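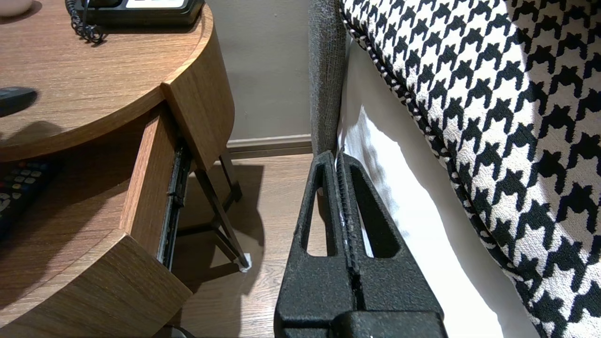 Washing a bed throw at home scared me for years, mostly after I shrank a nice one from my grandmother. Then my friend Ada Galli talked me through her method and I've been doing it her way ever since! It works best on cotton throws with a bold pattern, like a black and white houndstooth with a twisted cord along the border, where you really don't want the black creeping into the white. Check the care label first, and if it says dry clean only, stop right there.

Fill the tub with cold water and stir in about 200 ml of white vinegar. Press a damp white cloth on a dark patch of the throw. If color comes off on the cloth, keep the soak to five minutes. If not, you can go to twenty.

Drain, refill, and add a capful of gentle detergent (I use Inell, but any mild one will do). Push the throw up and down with your hands - no wringing, and go easy on the corded edge. Rinse until the water runs clear.

Roll it up in a big towel, press hard, and dry it flat over a rack. Mine takes a day and a half in September.

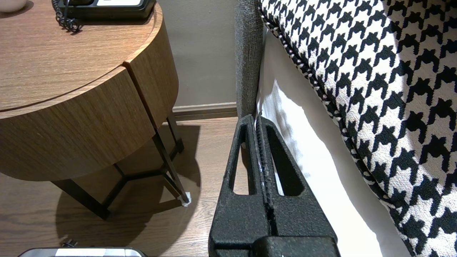
White fabric hanging down the side of the bed.

Bed skirts can go in the machine on cold, at 500 spins or lower. Take them out right away and hang them up damp, and you can skip the iron.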